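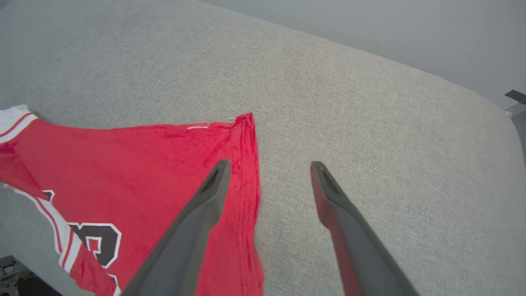 10/5/23. Gripper service and re-zero on the Wastton arm, soft goods station. Second time the fingertips have been off since March, so I am writing the whole procedure down properly. The complaint in the run log was missed pinches on thin cloth: fingers close, lift, cloth stays behind. With the fingers open over the red basketball jersey the slots near both tips are in clear view of the wrist camera, and so is the pointed corner of the hem with its stitched seam, so I used that corner as the target for the checks further down. The light gray upholstery gives good contrast with the red and also gives under load, which matters for the Z offset.

State on arrival. Controller up, no faults latched. Gripper answering on the bus. Commanded full close with nothing between the tips and got a position reading 2 mm short of the stored zero. Repeated after a power cycle, same reading. Ran it again at low force and it moved slightly further, so the error is partly load dependent. That points to the finger mounts and away from the motor side.

Pulled both fingers. Left mount: screws at torque, dowel snug, nothing to report. Right mount: outer screw had backed off most of a turn and the dowel hole in the finger has gone slightly oval. With the screw loose the finger toes in under load and the tips meet at the front edge only, leaving a wedge-shaped gap behind. Thick knit doesn't care. Single-layer jersey fabric slides straight out of it.

Parts. We had one spare pair from the Yeo batch in the drawer under the bench. Same profile and same slot, but the mounting face has a burr on the inside edge as supplied. Dressed it with a fine file and checked on the surface plate until it stopped rocking. Swapped both fingers even though the left was fine – mixing a worn tip with a new one gives an uneven bite and I would be back in there next month. Old left finger is bagged and labelled in the drawer. Old right finger is scrap, do not refit it.

Reassembly:
Wipe mounting faces with isopropyl, let them flash off.
Dowel in dry, no grease.
Medium threadlocker, one drop per screw. The last assembly had none on the outer screws.
Tighten inner screws first, then outer, to the value on the Rakik sheet taped inside the cabinet door.
Close on a strip of 80 gsm paper at low force. Pull the paper. It should drag evenly across the tip width and tear before it slips.
Leave overnight before any cycle above half force.

I did the paper test before and after the final torque. Before, it slipped at the back. After, drag was even across the width.

Re-zero. Home the gripper open, close at minimum force, wait for the position to settle, store. The settle time matters. If you store as soon as the motion flag drops you catch it before the drive has relaxed and the zero drifts on the next cycle. I now wait 5 seconds by the clock. Closed position repeated inside the resolution of the readout over 40 open/close cycles at low force, so I am happy with that side of it.

Wrist camera. New fingers are the same nominal length but the tips sat a few pixels higher in the view than in the saved reference. Camera bracket had not moved (witness mark still lines up), so the change is in the fingers. Updated the tip overlay in Domonero and left the camera extrinsics alone. If the pinch point looks off later, check the overlay file date before touching the extrinsics. Redoing the extrinsics costs half a day and it has been the wrong fix both times we tried it.

Z offset. The old offset was taught on the bare bench plate and carried over to the upholstered surface with a guess added. Retaught it here properly: bring tips down open until the force reading first leaves the noise band, back off 2 mm, store as the approach height. Final descent to the cloth is force limited, so the cushion can compress a bit without tripping the protective stop. Near the rounded edge the surface falls away and the taught height is wrong. Keep pick points on the flat part until somebody maps the edge.

Cable. While the wrist was apart I found the gripper cable rubbing on the clamp at the far end of joint six travel. Jacket is polished, not cut. Moved the clamp one hole back and put a turn of spiral wrap over the spot. There is enough slack now for full rotation either way, checked slowly by hand in freedrive.

Outstanding:
Full-force cycles tomorrow once the threadlocker has cured.
Hem corner picks at low speed, then at normal speed, same target. Log slips separately from misses; the current log lumps them together and that cost me an hour today.
Order another finger pair, and ask for the mounting face to be deburred.
Add the finger screws to the monthly check – paint pen across heads and mount so a loose one shows without a wrench.
Clean the slots with a soft brush at the same time. The old pair had lint packed in them.
Update the Rakik sheet to say threadlocker on all screws. The printed copy only mentions the inner ones, which probably explains the right mount.

Arm left parked in the service pose, gripper open, speed limited to 25 percent. Tag is on the pendant. Leave it on until the full-force cycles are logged.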